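Folding on the flowery blanket

The washing has moved again. It used to get folded on the kitchen table, then for most of the winter on top of the chest freezer, and since we came to Doltuslow Road it gets folded on the big flowery blanket. I had a few messages after the last post asking how I keep on top of clothes in a small flat. The short answer is that I don't, but I have got better at the folding part, so I'll write down what I do.
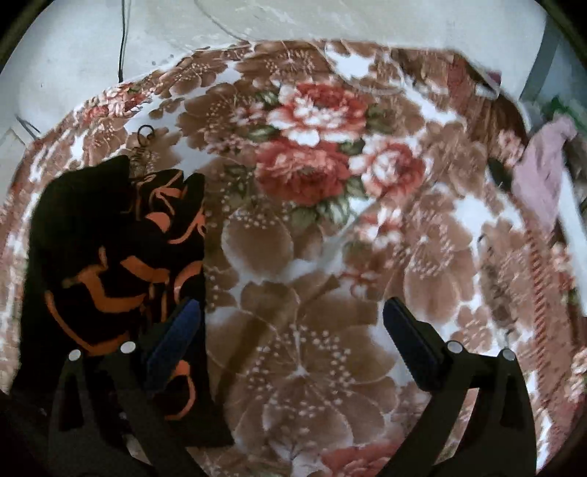
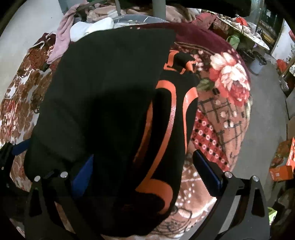
I'll start with the blanket, as it gets more comments than anything else we own. It came from Dragica Kadrić, who lived below us at the old place and was clearing out before she went to stay with her daughter. She had two of them and said I could take whichever I liked. I took the one with the roses. It is fleece, very thick, and far too warm to sleep under from May onwards. For a while it lived in a bag at the bottom of the wardrobe and I resented it for the space it took up.

Then one evening in June I tipped a full basket out on top of it and noticed how much easier it was to fold things there. A shiny cover is hopeless, everything slides about and sleeves creep off while you're doing the other side. Fleece holds on to cotton. You can put a shirt down, smooth it with the flat of your hand and it stays put. The pattern hides a dropped sock very well, I'll admit, and I've lost small things in among the leaves and only found them when I shook it out.

The downside is fluff. Black clothes pick it up if the blanket is fairly new or has just been washed. Mine has been through the machine enough times now that it hardly sheds, but in the first couple of months I was going over everything with a lint roller. If you want to try this, wash the blanket two or three times by itself first and clean the filter after each go.

Now the clothes. My rule is that anything black or nearly black gets folded in daylight. I've put navy socks with black socks so many times that I gave up doing them at night. We have a lot of black in this house. Half of it belongs to Florante, and a good deal of his has printing on it of one kind or another, mostly band things and things from the five-a-side. (Florante Cruzado, for anyone new here. We've shared a flat since college and he does the cooking, so I do the washing and I think I have the better deal.)

Printed things want a bit more care than plain ones. The glossy sort of print, the sort that feels like a thin sheet of rubber on the front, doesn't like being folded hard along the same line every time. It goes white along the crease and after that it starts to crack. It also sticks to itself if you fold print on print and leave it in a warm drawer. I ruined one of his good shirts doing that. It came apart with a noise like a plaster coming off and left a bit of the sleeve design on the chest.

So this is how I do them now. Wash inside out, at thirty. Hang up inside out, out of direct sun. Turn the right way round only when it's properly dry. Lay it face down on the blanket, sides in, sleeves back along the sides, then bring the bottom up to the collar with nothing pressed down hard. I don't run my hand along the fold on these. On plain T-shirts I do, and they come out much flatter.

If there's a big design that goes all the way down, I fold it in thirds and I move the folds a little each wash. I don't measure it. It only needs to be different from last time.

Hoodies and anything thick I stopped folding small. I used to try and get them into the neat little packets you see in videos and they just sprang open in the drawer and pushed everything else out of line. Now they get arms across, in half, and on to the shelf in a pile no higher than my forearm. When the pile gets past that, something has to go on a hanger or go to the charity shop.

Socks I pair and put one inside the other at the cuff only. I know some people say this stretches them. I've been doing it for years and the heels go long before the cuffs do.

Underwear doesn't get folded. I don't see the point.

Jogging bottoms and shorts with a drawstring: tie a loose bow before they go in the wash. I forget about half the time and then spend the evening with a safety pin, fishing the end of the cord back through the waistband.

I said I'd give timings, so I did one load with the kitchen timer on. It was an ordinary dark load, no bedding. From tipping it out to shutting the last drawer was 42 minutes, which shocked me. I'd have said a quarter of an hour. When I thought it through, a lot of that was walking. I was folding one thing, taking it to its drawer, coming back and starting on the next. Florante's room is at the other end of the hall and I went there and back more times than I'd like to say.

The next load I did it in piles and only walked at the end. Everything of his went to the left and everything of mine to the right, with towels and tea towels at the foot. That took the whole thing down a lot, though I had the radio on and didn't set the timer, so I can't give you a number. It felt like half.

The other change was stopping before the job got boring. I do 10 minutes and then make a tea, and usually I come back and do the rest. If I don't come back, the piles are already sorted and can be picked up and put on the chair. What I used to do was leave the whole lot in a heap, and then it would get moved to the chair, and back to the bed, and back to the chair, and by the end of the week it needed ironing.

On drawers. The flat came with a tall chest with narrow drawers, and they're a nuisance for anything but socks. I bought a set of fabric boxes from Ciltent to go on the wardrobe shelf instead, the ones with a handle at the front. They're all right. The sides are softer than I'd hoped and they bow out when they're full, so I slid a bit of cardboard down inside each one. For the price I've no complaints. I wouldn't put jumpers in them, but T-shirts stood on end fit well and you can see what you've got without lifting the whole lot out.

I had an email about washing powder as well. I use Clovia, the plain one without scent, and I use less than it says on the box. If your dark clothes come out with pale streaks on, it is nearly always too much powder or too full a drum. Ours is a small machine and I'd been filling it up to the glass. Leave a hand's width at the top and the streaks go. I also shake each dark thing once, hard, before hanging it. It gets rid of the worst of the creases and any bits of tissue, of which there are always some, as Florante has never once checked a pocket in his life. So far this year the pockets have given up a bus ticket, several coins, a pencil and 9 sugar sachets from Javier's café on the corner. The sachets had not survived.

Things I've tried and stopped doing:

A folding board. It was a plastic one with hinged flaps. It makes very tidy T-shirts, all the same size, and it's quick once you've got the rhythm. But it was as big as a tray and had nowhere to live, and it was no use for anything with a hood. I passed it on to my sister.

Rolling everything. Good for a suitcase, bad for a drawer. Mine all looked like they'd been slept in.

Folding straight off the airer. It sounds sensible and saves carrying the basket, but our airer stands in the hall and there is nowhere to put anything down except the floor.

Doing it in front of the telly. I just watch the telly.

One last thing about the blanket, as Dragica would want me to say it. Don't put fleece in a hot tumble dryer. She did it with her other one and it went stiff at the ends and never came right. Mine goes over the banister on the shared landing overnight, with a note on it so the neighbours know whose it is, and by breakfast it's dry enough to go back on.

I still haven't worked out what to do with fitted sheets. At the moment they get bundled into their own pillowcase and pushed to the back of the shelf. If you have a method that works for one person with short arms, leave it in the comments and I'll try it on the next lot of bedding.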